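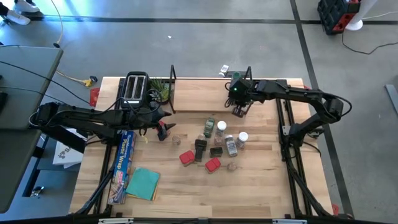
Spice Week at the Table
Posted January 22, 2020
Print this post | E-mail this post

We're on to spices for the Rolby set. The target is 185 usable episodes by the end of February, and we have 90. Each one is a person driving both arms through a short job while everything gets recorded. I reset the containers by hand between runs and try not to put them back the same way twice.

The red-lidded tins are the easy ones, with flat sides and square corners. I still throw out any run where the operator stops to think for too long — the policy learns the pause too.

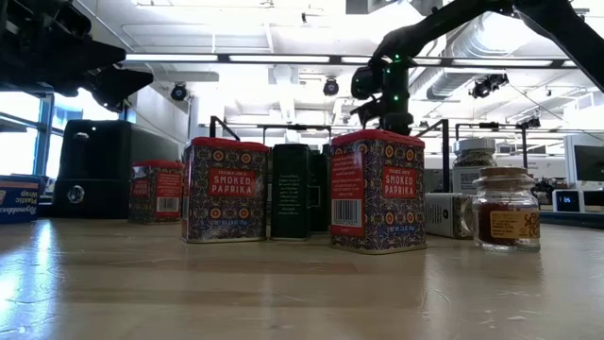

What the wrist views are for

Jars on their sides are harder. From overhead, the fingers hide the spot you care about, so Rolby gets the wrist cameras as well. 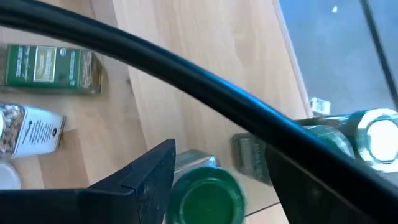 I left the cable routing alone this week. Changing it halfway through would give us two kinds of wrist video in one set, and Maldonado had that problem for 6 sessions before we caught it.

Tomorrow I'll relabel 7 episodes that have the wrong task name.

Filed under: Robots, Data Collection, Shop Notes
Last updated: January 2020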